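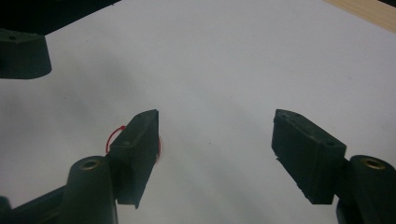
Figure 3. A white surface with a red line on it,.

4.2 Marks on Surfaces

Household surfaces are seldom left alone for long. In the 44 homes we visited, people wrote on them, taped things to them, and drew borders on them that everyone in the house was expected to respect and that a visitor could not have interpreted with a week's notice. We use the term "standing mark" for any line, dot, or strip that stays on a surface in order to tell somebody where a thing goes. A white surface is the most inviting case. Even a thin line shows up on it at once, as the red one in Figure 3 does, curving in an irregular loop, and the eye goes to it whether or not the mind has any use for it. On darker or patterned surfaces our participants pressed harder, wrote larger, or gave up and used tape.

Standing marks were found in 39 of the homes. The remaining households told us they had no need of them, and in two of these we were later shown a shelf with labels. We have kept those two in the "no marks" group, as the labels were described to us as temporary and had only been there since the previous owner.

Participants were asked to explain each mark to Teresa Głowacki, who conducted the interviews, and then, separately, to have another member of the household explain the same mark. Agreement was modest. A mark that one person understood as the place for the sugar was, to the person across the hall, the place where the sugar had once been spilled. Both put the sugar there. We counted this as a success for the mark, though Thérèse Nguyen has argued that it should be scored as a coincidence, and the coding manual now has a paragraph on the matter that neither of us enjoys rereading.

Three features seemed to affect whether a mark was obeyed. The first was closure. People treated a loop as a place and an open line as a limit, and were far more willing to put a cup across a line than to set one down half inside a loop. The second was color. Red was read as a warning by visitors and as "the pen that was in the drawer" by residents. The third was age, and it worked against our expectations: the older a mark was, the less anybody looked at it and the more faithfully they followed it. One participant in Bayram had cleaned carefully up to the edge of a pencil line every Sunday for years and was surprised to be told it was there.

Neatness had no effect that we could find. The Plimoten homes produced the straightest lines in the sample, several of them ruled, and also the most arguments. Wobbly marks were forgiven their wobble — nobody moved a jar to follow the exact contour of a hand-drawn curve — and were generally understood as pointing to a spot and leaving the rest to good sense. How much good sense was available varied by household and is taken up in Section 5, together with the Mandix data on refrigerator doors.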